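ROB 342 Manipulation Lab
Handout 5: Comparing Two Parallel Grippers in Simulation
Prepared by Sumaiya Haque. Revised for September.

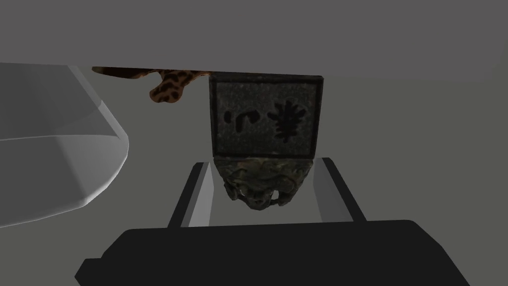
Grasp trials in this unit use the wrist view, and every pair of students will work from the same set of stored scenes. The task is to compare two gripper models, the Biltetti and the Jillow, on objects whose shape gives the fingers no clean pair of parallel faces. The carved stone seal is the reference object for Part A. Its square face is easy to segment and easy to plan on, but the pads in this view angle toward the narrower carved part beneath the face, where the relief is knobby and has small openings and hollows in it. A planner that treats the seal as a box will place its contact points on surface that does not exist. Keep this in mind when you read the contact normals in Part A, step 4.

Before the lab

Read sections 2 and 3 of the Dranow controller notes. Bring your calibration file from Handout 4. If you were absent for Handout 4, ask Ciarán Ó Dubhghaill for the default file and write "default calibration" at the top of your report. Reports based on the default file are graded the same way, but your pose errors will not match those of your neighbors.

The simulator build for this unit is Rathnayake. Do not use the build from last term. The friction model changed between the two, and results cannot be compared across them.

1. Background

A parallel gripper closes two pads along one axis. On a box, the pads land flat and the contact can be modeled as a patch. On a carved object the pads touch a small number of high points, and the simulator returns a set of separate contacts whose positions can shift between time steps. Three quantities matter here.

Contact count. The number of contacts reported on each pad once the closing motion has ended. A count of one on either pad means the object is free to pivot.

Normal spread. The largest angle between any two contact normals on the same pad. For a flat face this is close to zero. For carved relief it can be large even when the grasp holds.

Slip distance. How far the object origin moves in the gripper frame between the end of closing and the end of the lift. Report it in millimeters.

Contact count and normal spread are read before the lift, slip distance after it. Students often try to predict slip from contact count alone. This works poorly. A pad with many contacts bunched in one corner resists rotation less well than a pad with two contacts set far apart.

2. The two grippers

The Biltetti has rigid pads and a position-controlled drive. It closes to a commanded width and stops early if the force limit is reached. The Jillow has the same stroke, but its pads are given a thin compliant layer and the drive is force-controlled. In the simulator the layer is a spring-damper contact with the values listed in the Dranow notes. Leave those values alone in Parts A and B.

Both models are mounted on the same arm with the same wrist offset, so a pose file written for one can be loaded for the other. The tool center point differs slightly. The loader applies the correction. Do not apply it a second time in your own script. Thilini Uddin found this error in 8 reports last term, and it shows up as a constant offset along the approach axis.

3. Part A: single object

Step 1. Load the seal scene and confirm that the wrist view opens with the square face toward the camera. The face carries two black characters on dark speckled stone, and contrast is low. If you are using the feature-based pose estimator, expect most of its matches to come from the rim and few from the characters.

Step 2. Run the pose estimator 20 times with the supplied seeds. Save the mean and standard deviation for position and for rotation.

Step 3. Run the closing motion with the Biltetti at the default force limit. Save the contact log.

Step 4. For each pad, extract contact count and normal spread from the last time step of the closing motion. Plot the normals over the object mesh. Check that they start on the carved part. If they start in empty space, you have loaded the convex hull in place of the full mesh.

Step 5. Run the lift and record slip distance.

Step 6. Repeat steps 3 to 5 with the Jillow.

The log for one trial holds 3760 time steps at the default rate. Plot every tenth step unless you are looking at the moment of contact.

4. Part B: clutter

The same scene includes neighboring objects, a leopard-print one among them, and only part of it is visible in the wrist view. In Part A collisions with neighbors are turned off. In Part B they are turned on.

Repeat Part A with collisions on. Then rotate the approach about the vertical axis in the increments given in the pose file and record, for each approach, whether the planner found a path, whether any finger touched a neighbor, and the slip distance if the lift was completed. Enter a dash where there was no lift. Do not enter zero.

Partly hidden objects are where the two planners supplied with the lab differ most. The first plans only around surfaces the camera has seen. The second fills unseen volume behind each visible surface with a margin. The second planner rejects more approaches, and some of those it rejects would have been free of collision. State which planner you used. If time allows, run both.

5. Part C: force limit

Choose one approach from Part B that succeeded with both grippers. Sweep the force limit over the values in the sweep file and plot slip distance against force for each gripper on the same axes. Label the axes with units. Sewwandi Bepari will return unlabeled plots ungraded.

You should see a region at low force where the object slips out during the lift, followed by a region where slip changes little. With the Biltetti there may also be a region at high force where slip rises again. Explain this using the contact normals from Part A. A short paragraph and one sketch are enough.

6. Known problems

Contact chatter. With rigid pads the contact set can alternate between two states on successive steps. Average over the last 800 steps of the hold phase before you report a count, and say that you did so.

Interpenetration. If a pad is shown passing into the mesh, the time step is too large. Halve it and rerun. Do not raise the contact stiffness to hide the effect.

Lighting. The rendered view is evenly lit and has no sensor noise unless you switch it on. Pose errors from step 2 are therefore a lower limit - do not quote them as what the lab arm would achieve.

File names. Use the pattern in the template. The grading script skips anything else.

7. What to hand in

One report per pair, four pages at most, with the contact plots from Part A, the approach table from Part B and the force plot from Part C. Attach the raw logs as a single archive. Include a closing paragraph stating which gripper you would choose for the seal and which measurement decided it. Either choice can earn full marks if the data support it.

Questions about the simulator go to Sewwandi Wijesinghe. Questions about grading go to Sumaiya Haque. The lab machines are reset overnight, so copy your logs off before you leave.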